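4.2 The Open Day Demonstration

The public demonstration took place in September in the ground-floor kitchen of the Skalport residence, which had been used for data collection since the start of the Jernosora project. The purpose of the visit was twofold. Partner institutions had asked to see how household demonstrations are recorded outside the laboratory, and the project team wished to learn whether people with no background in robotics could produce usable recordings after a short introduction.

Visitors were received in small groups. Each group was given a spoken introduction by Jeanie Swanson, who coordinated the sessions, and was then taken to the kitchen to observe a trained operator at work. The operator performed tidying and waste-handling tasks with 2 hand-held grippers, one in each hand. After this part of the program, visitors who wished to do so were invited to try the same tasks themselves under supervision.

Waste handling was selected as the main task for several reasons. It is familiar to every visitor, it can be reset quickly, and it involves soft materials whose shape changes with each contact. Thin plastic liners are a known source of difficulty in our earlier collection. They fold over the fingers, reflect light, and offer few stable points at which to close a grasp. Figure 3 shows the view from one of the grippers at the bin, with the fingers open. The stove and the items on the countertop were left in place, in keeping with the project's policy of recording in furnished homes.
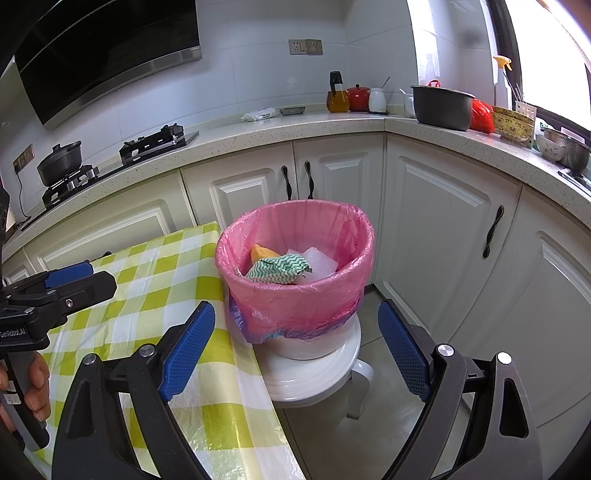
Figure 3. Waste-handling task, Skalport kitchen. View from a hand-held gripper with its fingers open; the second gripper is at far left. The lined bin stands on a stool beside the table.

4.3 Recordings and Visitor Responses

All attempts made during the open day were stored separately from the main collection. Before the event, the Skalport site had contributed 2,251 recordings to the project. The visitor recordings were reviewed by the same staff and under the same rules, which are set out in Section 3. A recording was rejected if the task was left incomplete, if the tracking was lost for an extended period, or if a visitor's face could be identified.

The most common fault among visitors was closing the fingers too early. Trained operators tend to bring both pads close to the liner before closing, while visitors often began to close during the approach and pushed the bag away. A second fault was the tendency to look at the object and forget the position of the idle gripper, which then drifted out of the working area. Both faults became less frequent once the operator had repeated the task at a slower pace.

Written comments were collected by Clegg at the exit. Several visitors remarked that the grippers were easy to understand but tiring to hold at counter height. Others asked how recordings made in private homes are stored and who may view them. These questions were answered on site, and a printed notice on the subject has been prepared for the next open day, to be held at the Plundivov site.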